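**Hotpot base for a big group – how far ahead can I make the broth, and does it freeze?**

Posted by Ebuka Akande, 7 September 2018
Community kitchen help › Soups and broths

I'm cooking hotpot for my wife's family in November and there will be more people than I've ever fed at one table. I have two electric pots, one burner with a divided pan, and a chest freezer in the garage that is mostly venison at the moment.

My plan was to make a plain pork bone stock a week or two ahead, freeze it flat in bags, then melt it down on the day and season it in the pots. Half the table eats spicy and the other half won't go near it. Budget for the broth side of things is $35, not counting the meat and vegetables.

What I don't know is whether seasoned broth freezes as well as plain, and how much I need per pot. The Ulico pots I have say 4 quarts on the bottom but they boil over long before that. I searched the old threads and found one from the Plullow board with the answers missing.

**Zihan Tang**

Freeze the plain stock, not the seasoned one. Chili oil separates in the freezer and you end up with an orange layer stuck to the bag that never goes back in properly. It's still fine to eat but you lose a good part of the flavor when you peel the bag off.

For a 4 quart pot I start with 2.5 quarts of liquid and keep another 2 quarts hot on the stove for topping up. Use stock to fill the pot and plain water to top up. If you top up with stock all night, the last hour is too salty for anyone.

Bones: blanch them first, ten minutes at a hard boil, dump the water, scrub the scum off, start again with cold water. Then four hours at a low simmer with ginger and scallion. No salt at this stage. Chill it overnight and take most of the fat off, but leave a little for the mild side.

For the spicy side I don't make the base from scratch anymore. I did it once with beef tallow and doubanjiang and the house smelled for days.
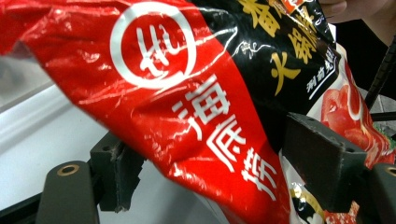
How long does the plain stock keep in the freezer? Three months is what I go by, and I write the date on the bag before filling it.

One more thing – thaw the bags in the fridge for a full day. Two quarts frozen flat takes longer than you'd expect, and if you throw it in the electric pot as a block the thermostat on the cheap ones cuts out. My old Bako did this every time.

**fishball_dan**

just use water. by the third plate of lamb it's stock anyway

**Ebuka Akande**

Thanks, both. Zihan, I tried a half batch over the weekend with 3 pounds of neck bones and your blanching method and it came out much clearer than mine usually does. I got a little under 3 quarts. I'm going to do two full batches in the big canner.

Dan, my mother-in-law would notice.

Still undecided on the dipping sauces. I'll start a separate thread for that – there's a sesame paste question in it and I don't want to bury it here.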